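Notilance Releases Version 3 of Its Derkilis Wood Floor and Furniture Oil

Notilance today released version 3 of Derkilis, a hardening oil for interior wood. The product goes on sale in August through Troteck stores and trade counters.

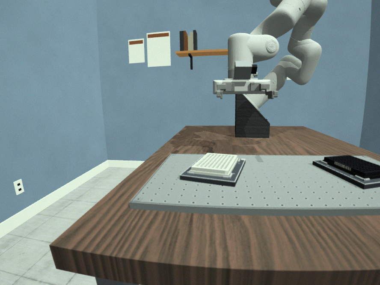 Reading time: 2 minutes

Version 3 replaces the solvent carrier used in earlier versions with a plant-based one. Drying time between coats is now 11 hours at room temperature. Two coats are required on bare wood; previously oiled surfaces need one.

The oil is sold in 1000 ml cans, in clear and tinted grades. Coverage is about 11 square meters per can on sanded hardwood. Softwoods absorb more and should be tested first.
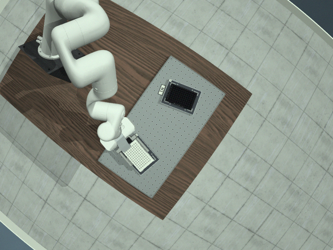

Tinted grades may be mixed with each other but not with stock from version 2. Cans of version 2 remain usable until the date printed on the lid. Retailers may return unopened cases through their normal Troteck account.

Filling and packaging will continue at the Bech plant, where a second line has been added for the smaller trade orders.

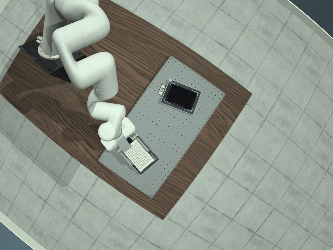
Robotic arm holding a 96-well microplate on a wooden table.

Safety data sheets and color cards are available from Notilance on request. Trade customers should contact their Troteck branch for pricing.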